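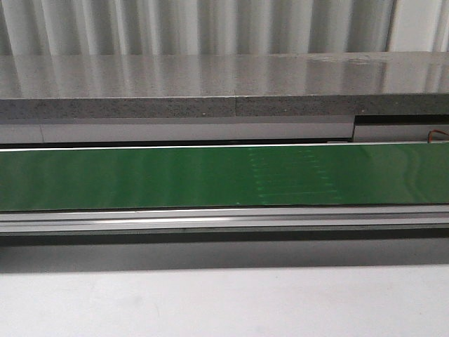
The packing bench at Tiltetcombe

Gallery / Workroom / Bench and counter

These are notes on the long bench in the Tiltetcombe workroom. Several readers asked about the stone top after the April open day, so most of what follows is on that.

The slab came from Tanville, who supply worktops to the trade and sell offcuts from the yard on Saturdays. We paid 500 pounds for it, including delivery to the door. Getting it from the door to the bench was our own affair and took most of an afternoon. Abhishek Dhillon did the measuring and Mirko Piras cut the packing strips that go under it.

The top is polished and the front edge is matt. We asked for the edge to be left that way. A polished edge shows every knock, and people lean on this one all day. The speckle hides crumbs and dust very well, so wipe it down even when it looks clean.

The stone is in two lengths. The join comes near the middle and shows as a thin upright line on the front edge. Yayra Kpodo has offered to fill and rub it down, but for now it stays as it is. 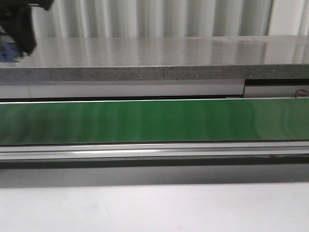
Stone worktop with the white pleats behind. The polish picks up the stripes.

Care of the top

Warm water and a little washing-up liquid, then a dry cloth. No vinegar and no scouring powder. We seal it with Tyagi stone sealer, one coat, left overnight with the windows open. Anju Chaturvedi keeps the tin in the cupboard by the sink, along with the cloths. Please put both back.

Green belt

Running along in front of the worktop. Brush it first, then use a damp cloth on the marks. Sealer must be kept off it.

Light grey panels

Under the stone. These get the same treatment as the top, without the sealer.

Larger prints can be had from Shanti Nautiyal at the front desk. Ask for set 39.

Page last changed 2026-09-22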